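From: Ineke Geerts
To: workstation-refurb list
Date: 18th April
Subject: Re: Tower will not post after memory change

Afshin Rezaei wrote:
> Two of the Waslow towers stop before the memory check. Both ran
> from October until I added the second bank. I have reseated
> everything twice. Is it the board or the sticks?

Afshin,

Suspect the socket before the board. Lay the case on its side with the panel off, lift the retention frame and look at the pins under a low, raking light. One bent pin can take out a whole memory channel, and the other bank will still work normally.

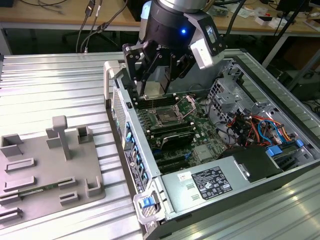

If the pins are straight, refit the processor and start with a single stick in the first slot of the bank nearest to it. Add the rest one at a time, with the power lead out each time. Leave the expansion card out until the full set is counted correctly.

Check the drive cables as well – on this type of case they loop up and can foul the side panel.

I had 12 of these through Mestton last year and 2 had socket damage. Neither was worth straightening. I have a spare board here if you want it, but it would have to go by post.

Ineke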